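Takier Interlocking Floor Mat, Series 9

Home / Flooring / Mats and Underlay / Takier

Item no. TK-448
Sold by the carton. Ships from the Kanville warehouse.

Overview

The Series 9 is a closed-cell foam mat for use over hard floors in workrooms, utility areas, garages and home gyms. It lies loose on the existing floor and needs no adhesive. The tabs on all four sides are cut to the same pattern, so any tile fits any other tile in any rotation. Straight border strips are packed in the same carton and close off the outer edge.

The foam is colored through its full depth. Scratches and shallow cuts show less than they would on a printed or laminated surface, and a cut edge does not need to be painted or taped.

Specifications

Material: cross-linked EVA foam
Tile size: 24 x 24 in, measured without tabs
Thickness: 1/2 in
Tiles per carton: 8
Border strips per carton: 16
Coverage per carton: 32 sq ft
Top surface: fine grain, matte
Underside: shallow crosshatch
Service temperature: 40 to 104 °F
Carton weight: about 9 lb
Colors: charcoal, slate, plum gray, sand

Suitable floors

Ceramic and porcelain tile, sealed concrete, vinyl sheet, finished hardwood. Grout lines up to 1/4 in wide are bridged without showing through. Wider or recessed joints may show as faint lines after some months under heavy furniture.

Do not lay the mat over carpet. The tabs work apart under foot traffic when the base is soft. Do not lay it over radiant floor heating.

Unsealed concrete has to be tested for moisture first. Tape a square of plastic sheet to the floor, leave it overnight, and look for drops on the underside in the morning. If there are any, seal the slab before laying the mat.

Installation

Open the carton and lay the tiles flat at room temperature for 24 hours. Foam that has been stored in a cold truck is slightly undersized and will grow after it is joined, which lifts the middle of the floor.

Start at the center of the room and work toward the walls. Press the tabs down with the heel of the hand; a rubber mallet is acceptable, a steel hammer is not. Leave a 1/4 in gap at every wall and around fixed posts. Cut with a sharp utility knife against a steel rule, in two or three light passes, on a scrap board.

Doors that swing into the room need at least 5/8 in of clearance. Measure before ordering.

Loads

Static load rating is 300 lb per caster or foot, provided the contact area is at least 4 sq in. Narrow feet – table legs, stool tips, tripod stands – should sit on cups or a plywood square. Dents from short-term loads mostly recover within two days. Dents from long-term loads do not recover fully.

Rolling loads are limited to carts with soft wheels. Hard nylon casters will track the surface. 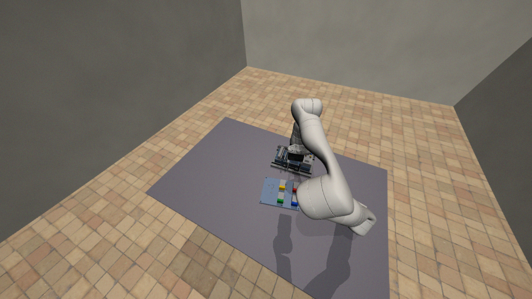
Viltthorpe wrote in to point out that the plum gray carton they received in July was a shade lighter than one bought the year before, and that the two did not match when joined in the same floor. They asked whether extra tiles can be ordered from the older batch.

Batches are not held in stock after they sell through. The batch code is stamped on the short side of the carton, below the item number. For floors larger than one carton, order the full quantity at once and check that the codes agree before opening anything. Unopened cartons with mixed codes are exchanged at no charge. Opened cartons are not.

Care

Vacuum with a brush head or sweep. Mop with water and a neutral cleaner, well wrung out. Solvents, acetone and citrus degreasers soften the foam. Strong sunlight fades plum gray and slate faster than the other two colors.

Related items

Takier border strip, pack of 16
Takier corner piece, pack of 4
Khattak furniture cups, 2 in, felt base
Khattak seam roller, 4 in

Shipping and returns

Orders placed before 2 p.m. leave Kanville the same working day. Returns are accepted for 30 days on unopened cartons. Return freight is paid by the buyer except in the case of damage or a wrong item.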